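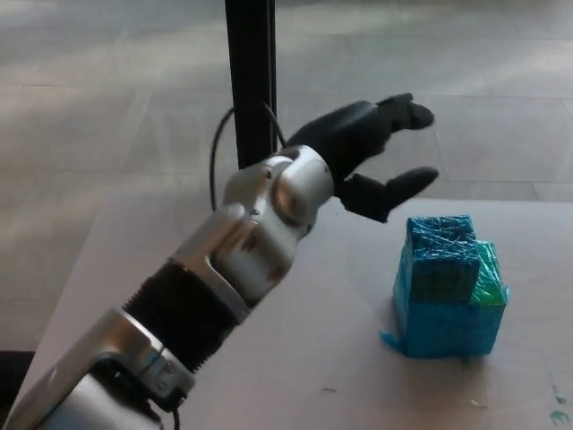
About Us

Print this page | E-mail this page

Hi, I'm Ekene Iyamu, and I run Serkmont. We try out robot hands, grippers, arms, cameras and controllers for people who are about to spend real money on them and would like to hear from somebody who isn't selling any. That's the whole business. We don't build hardware, we don't take commissions, and if a maker sends us a box of free samples the box goes back (I did keep a mug once).

I got into this from the buying side. I spent years at a packaging outfit where I was the person who signed for the new gripper and then had to explain in the spring why it was in a cabinet. The spec sheet said it would hold our parts. It held the parts in the spec sheet! Ours were shiny, and a little lumpy, and they never sat the same way twice. So I started keeping my own notes, and other people started asking for them, and after a while I was doing more of that than my job.

These days we're a small shop with one big bright room, two good benches and far too many cables. A normal week is a hand on an arm on a bench, and something awkward to pick up. We like blocks a lot. People expect us to have exotic test objects, and we do have a drawer of those, but a plain block teaches you plenty if you ask it to go on top of another block. Picking up is the easy half. Letting go without dragging the thing sideways is where the hands start to look different from each other, and that's the half most demo videos skip.

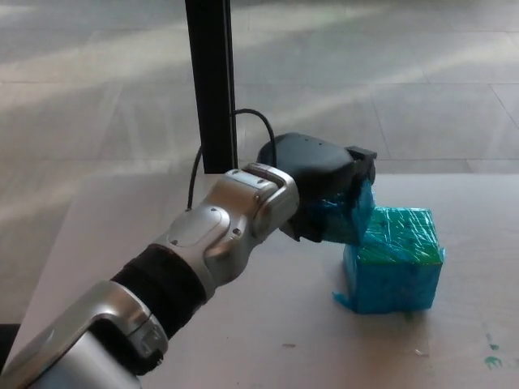 We also care a lot about surfaces. A block with a slick or wrinkled skin behaves nothing like a bare one, and it messes with the cameras too -- all those little glints move when the arm moves, and the depth readings go off and do their own thing. Our room gets strong sun for part of the day, and I used to pull the shades for every run. Now we run each job with the sun in and again with the shades down, and the report has both. If your line is next to a loading door, you'll want the first set.

The longest project we've done so far was Flurner, our side-by-side of 16 hands and grippers on the same stacking job. It came to 1,114 placements, every one logged by hand before we looked at anything the controller had to say for itself. I still get mail about it. Some of that mail is from the makers, and it isn't all friendly, but we print their replies in full at the back of the report and I think that's made the thing better.

After Flurner came Akande, which is our controller comparison. Same arm, same hand, same job, different box doing the thinking. I went in sure it wouldn't matter much for slow work. I was wrong about that, and there are 60 pages on how wrong, with the charts up front for anybody in a hurry.

If you want to work with us, the usual thing is that you mail us a few of your parts (ugly ones, please, don't pick out the nice ones) and tell us which hands you're looking at. We'll write back with what we'd try and what it costs. You're welcome to come watch, too. Mornings are best, and wear shoes you can stand in. There's coffee, and I talk the whole time -- bring a list of questions or you'll only hear the stories I feel like telling.

We're closed for most of January, when we take the benches apart and recheck everything. Mail still gets read, just slowly.

Print this page | E-mail this page

Recent items
Flurner: the full report, with makers' replies
Akande: does the controller matter for slow work?
Darken: our notes on cameras and low light
How to pack parts for a test
Letting go: why release is harder than grip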